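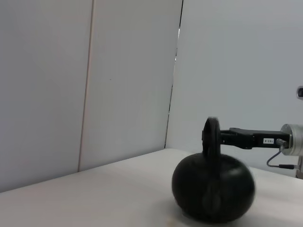
A gripper closed on the top of a handle at a Hetura recording station.

Hetura Adds Handled Objects to Demonstration Set

Hetura has begun recording two-arm demonstrations with handled objects for Cirkero, its learning system for tabletop manipulation. Recording runs through May at six stations. Operators guide the arms by remote control, and each attempt is stored with joint positions, gripper state and camera views.

"Weight shifts under the grip when a handle tilts, and Cirkero had few examples of that," said Elmarie Msimang, data lead at Hetura.

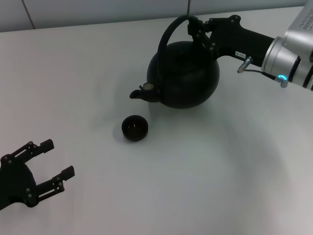 Failed attempts are kept and labeled separately. Two reviewers check each recording for dropped data and timing errors before it enters the training set. Start positions are changed between attempts.

Masson, which supplies the station software, will maintain the file format. Attila Fodor, integration engineer at Masson, said version 4 adds a field for grip point.

Contact: Hetura press office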